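招聘信息
料箱分拣与料箱维护技术员(Detix 仓储中心,招聘编号 388)
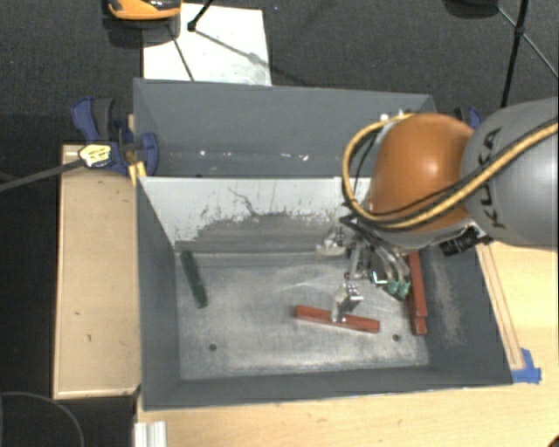
图:分拣工位料箱,带横向隔板,分前后两个隔间

发布日期:01/05/2022
工作地点:Detix 仓储中心,Zanurwood 园区
岗位类别:技术操作类,全职
招聘人数:10 人
汇报对象:料箱作业组组长

一、岗位背景
Detix 仓储中心负责小件物料的接收、分箱、暂存和补料。物料按品类放入带隔板的大型料箱,在各工位之间周转。料箱使用频次高,底板和隔板的磨损直接影响清点准确率和取料效率。中心计划于 July 启用 Coltel 区的新增工位,现招聘料箱分拣与料箱维护技术员,承担物料分箱、料箱状态检查、隔板更换和工位清理工作。

二、主要职责
1. 按工单将零散小件分入料箱指定隔间,核对品类、批次和数量,完成系统登记。
2. 每班开工前检查料箱内壁、底板和隔板。检查项目包括底板划痕、局部磨损、隔板表面擦伤、隔板上的线状痕迹、隔板上沿平直度及隔板与侧壁的配合间隙。
3. 按《料箱分级表》判定料箱等级。A 级继续使用;B 级限用于非精密件;C 级下线,贴停用标签并转维护区。
4. 更换隔板,调整隔板位置,复测两侧隔间尺寸,填写更换记录。
5. 清除料箱内的碎屑、残留标签和异物。清理时先取出物料,再处理角部和隔板根部,不得将碎屑扫入相邻隔间。
6. 处理混料、错放和靠壁堆积的物料。物料贴靠箱壁影响取料时,应重新摊放。
7. 配合工位停机检修。停机、挂牌和恢复运行均按作业区安全规程执行,未确认停机状态时,身体任何部位不得进入料箱上方区域。
8. 参与料箱磨损数据的整理,按月提交隔板损耗统计。

三、任职要求
1. 中专或以上学历,机械、物流、仓储管理或相近专业优先。具备同等实际工作能力者,学历可适当放宽。
2. 有 2 年以上仓储分拣、来料检验或工装维护经验。
3. 能够识读简单机械图纸和尺寸标注,会使用卡尺、钢直尺和塞尺。
4. 能够辨别物料颜色差异,无色觉障碍。部分物料外形相同,仅以颜色区分批次。
5. 能够适应长时间站立和重复性手部操作,可搬运单件 10 公斤以内的物品。
6. 会使用手持扫码终端,能独立填写电子表格。
7. 书写清楚,交接班记录完整。
8. 能够接受两班轮换。

四、优先条件
1. 有金属料箱或隔板修复经验。
2. 熟悉自动化取料工位的日常点检流程。
3. 使用过 Viklund 库存管理系统或同类系统。
4. 持有有效的叉车作业证件。本岗位不以叉车作业为主,证件用于临时调配。

五、工作条件
作业区为室内环境,地面有通行标线和设备隔离线。岗位配发工作服、防砸鞋、防割手套和护目镜。工位照明为固定式,后侧隔间光线较弱时可申请手持照明。检修和清理使用的工具实行定位存放,班末清点,缺失须在离岗前上报。

早班和晚班每两周轮换一次。每班安排一次用餐休息和两次短休。月末盘点期间可能安排加班,加班时间按规定计入工时。

六、薪酬与福利
1. 薪酬由基本工资、岗位津贴和夜班津贴组成,具体标准在面试阶段书面告知。
2. 试用期为 90 天。试用期内按岗位标准缴纳社会保险。
3. 提供工作餐和园区班车。班车站点及时刻表随录用通知发放。
4. 完成料箱维护内部培训并通过考核者,可申请转入维护组。
5. 每年安排一次职业健康检查。

七、培训安排
录用人员先参加安全培训,再进入料箱作业培训。安全培训内容为作业区划分、停机挂牌、急停位置和防护用品穿戴。料箱作业培训内容为物料识别、隔间分配规则、料箱分级、隔板拆装和记录填写。培训期间由指定带教人员陪同上岗,考核合格前不得单独进入设备隔离线以内。

隔板拆装考核采用实操形式。应聘者需在规定时间内完成旧隔板拆除、箱内清理、新隔板安装和间隙复测。隔板倾斜、间隙超差或箱内遗留碎屑,均按不合格处理,可补考一次。

八、选拔流程
1. 材料初审。重点审查工作经历与岗位的对应关系。
2. 笔试。内容包括尺寸换算、批次核对和安全常识,不涉及编程。
3. 实操测试。应聘者对一组样件进行分箱,并对一只使用过的料箱作出状态判定,写明判定依据。测试所用手套和量具由中心提供。
4. 面谈。由作业组和人力部门共同进行。
5. 体检及录用。体检项目含色觉检查。

各环节结果以短信和电子邮件通知。未进入下一环节的应聘者,材料保留至本次招聘结束后删除。

九、申请材料
1. 简历一份,注明每段工作的起止时间、岗位和具体操作内容。
2. 学历证书及职业资格证书复印件。
3. 身份证明复印件。
4. 可到岗时间及可接受的班次。
5. 如有料箱、工装或量具维护经历,请另附一页说明,写明维护对象、常见损伤形式和处理方法。

十、申请方式
电子申请通过 Detix 招聘页面提交,选择“仓储作业”类别,填写招聘编号 388。附件合并为一个 PDF 文件,文件名格式为“编号-姓名-岗位”。纸质材料可交至 Zanurwood 园区人力服务窗口,信封正面注明招聘编号。

同一应聘者只能提交一次申请。提交后如需更正,请在系统中撤回原申请并重新上传,以最后一次提交的版本为准。

十一、补充说明
1. 本岗位为现场岗位,不提供远程办公。
2. 实操测试当日请穿着长裤和平底包头鞋,长发须束起,不得佩戴戒指、手链和挂绳。
3. 测试区禁止拍摄。
4. 往返交通费用自理。
5. 中心不向应聘者收取报名费、培训费或工装押金。
6. 招满后申请入口关闭,已提交但尚未审查的材料转入候补名单。

Detix 仓储中心 人力部门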